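Apr 12, 2026 - dye bench, madder run, second batch

Notes by me, with Quyên Quan's readings copied in from her loose sheet. Cauã, the bits you need for the printing bench are under "For the next run".
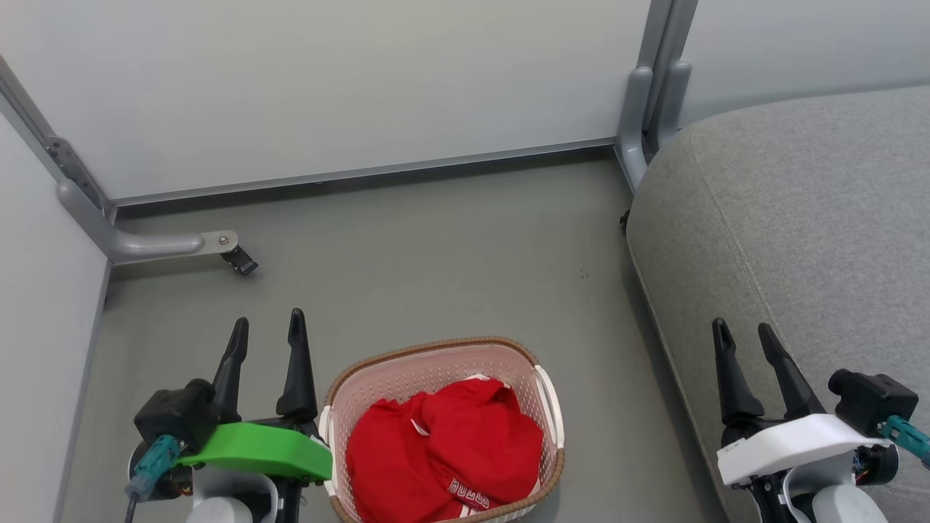
## Where we had got to

The first batch of madder on cotton was done in January and came out a dull brick colour. Fine for the sample book, no good for the Troltton order, which wants a proper warm red that still looks red under shop lighting. Cauã thought the root was old. Quyên thought the pot got too hot. I thought the cloth hadn't been scoured well enough, and I still think that was part of it, but see below.

Changes this time:

- new root, ground, from Aranda (the January lot was the tail end of a bag with no date on it)
- cloth scoured twice
- pot held lower and for longer
- chalk added to the dye bath

I know that is too many changes at once. We don't have the weeks to do them one by one before Troltton want swatches.

## Cloth

Plain weave cotton from Watik, the unbleached one. Total dry weight 516 g, cut into strips and hemmed with a loose running stitch so the ends don't fray into the pot. Small notches cut in the corners for identification. Don't use ink labels, the last ones disappeared in the scour.

Scour 1: soda ash and a squirt of the neutral soap, simmered for two hours. Water came out the colour of strong tea. Rinsed until clear.

Scour 2: same again with half the soda ash. Water came out pale yellow. I had expected it to be clean by then, so the January cloth, which only had one scour, must have gone into the mordant with a fair bit still in it.

Drop test after drying: water went straight in on every strip except the one with the double notch, which beaded slightly at one end. I put that strip through again on its own and it passed. It may have been folded over on itself in the pot. Stir more.

## Mordant

Tannin first, then alum. Oak gall for the tannin, overnight in warm water, lid on. The strips went in off-white and came out a light fawn. Squeezed, not rinsed.

Alum bath made up with soda ash as usual. It fizzed up over the lip of the small bucket when I added the soda too quickly. Use the tall bucket. Wiped down the bench and lost very little, but I can't give an exact alum figure for this batch and have put a question mark in the ledger next to it.

Left overnight again. Rinsed once in the morning and kept damp in a covered tub until the dye bath was ready.

Quyên suggested a wheat bran dip afterwards to clear loose alum off the surface. We did half the strips with it and half without. Bran strips have a single notch, plain strips have none, and the double notch had bran as well.

## Dye bath

Root soaked overnight in cold water, then strained through muslin and the first liquid poured into a jar. That first pour is the yellow and brown end of things and I think it was a good part of our trouble in January, when it all went in together. Jar is on the back shelf, labelled. It might do for the tan that Stimbridge asked for.

Fresh water on the root, chalk stirred in, cloth in cold. Heat up slowly.

Quyên's sheet, tidied a little:

- start: cold, cloth in, bath looks orange
- first check: just warm to the hand, cloth pale peach, no difference between bran and plain
- second check: steam coming off, cloth a clear coral, heat turned down
- third check: holding steady, good red, plain strips a shade darker at the folds
- after lunch: thermometer had slipped down the side of the pot and was touching the base, so the reading before this is probably high. Clipped it back in the middle.
- last check: heat off, left to cool with cloth in

The thermometer clip is worn out. This is the second time it has slipped. I have bent it tighter for now and added a new one to the order list.

We left everything in the pot until the following morning. The bath still had plenty of colour in it when the strips came out, so I've kept it for an exhaust run on the wool ends.

## Results

Much better than January. In daylight by the door the strips are a warm red with a little orange in it. Under the bench lamp they go slightly browner but nothing like the brick colour from before.

Bran against plain: the bran strips are more even. The plain ones have darker lines where they were creased and one has a patch near the hem that looks almost rubbed. Depth of colour is the same to my eye. Quyên says the plain ones are deeper. We looked at them again by the window and didn't agree there either.

The strip that went through the extra scour is the best of the lot. I wouldn't read too much into one strip, but it's a nudge in favour of more scouring.

Wash test: one bran, one plain, each sewn to a piece of white cotton and washed warm with the neutral soap. Very slight pink on the white next to the plain strip. Nothing I could see next to the bran strip.

Rub test, dry: both clean. Rub test, damp: plain left a mark on the cloth, bran left a fainter one. Neither would please Troltton for upholstery, but the order is for curtains.

Light test is started. Half of each strip is under card, taped to the south window. Please don't move them to get at the latch.

## Problems

The muslin tore while straining and some root got into the bath. It sticks to the cloth and leaves dark specks if it isn't shaken off while wet. I got most of it out in the rinse. There are specks on two strips, both plain, and I have left them out of the comparison above.

The tap water question is still open. Cauã's note from January says the supply here is hard, in which case adding chalk may be doing very little. I haven't tested it. There are strips somewhere in the second drawer, possibly out of date.

Also, the scale drifts when the extractor is on. Weigh with it off, then switch it back on before opening anything powdery, and wear the mask for that part regardless.

## For the next run

1. Scour twice as standard, three times if the drop test isn't even.
2. Tall bucket for alum. Add the soda a spoonful at a time.
3. Bran dip on everything.
4. Double layer of muslin, or the old pillowcase.
5. Test the tap water, then run one pot with chalk and one without, nothing else changed.
6. Weigh a larger lot, 1,000 g of dry cloth, to see if the colour holds up at the size Troltton need. This means the big pot, and the big pot means both rings, so check with Cauã that he isn't steaming prints the same day.

Cauã - if you want to try your resist paste on this cloth, take the unmarked strips that are left over from the mordant stage. They're in the covered tub and need using before they go sour. Paste should go on before the dye bath, obviously, and I would keep it away from the hems as the stitching holds water and it will creep.

## Odds and ends

Spent root is drying on the rack outside, turn it if you pass. Aranda's invoice is in the folder but the weight on it doesn't match the bag, needs a phone call. Soda ash is low. Swatches for Troltton to be cut from the single notch strips only, after the first look at the light test.

Quyên has the ledger at home to copy up the mordant figures.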